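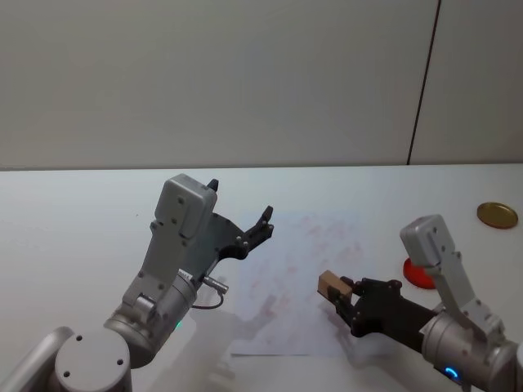 Hastham Help > Home & Garden > Laundry

Search all topics Go

Towels gone stiff as toast
Zdenka Popescu
Moved to Wilville in September and my towels now stand up by themselves. Same soap, same washer. Is it the water?

Damir Radulović
Probably. Wilville water is hard. Use half the soap, skip the softener, and put a cup of white vinegar in the rinse. Shake them out before you hang them. Mine took up to 20 washes to forgive me.

Stojan Milošević
buy new towels

Hrvoje Popescu
She has 38 towels, Stojan. Please don't encourage her.

Contact us | © Hastham Help | Back to top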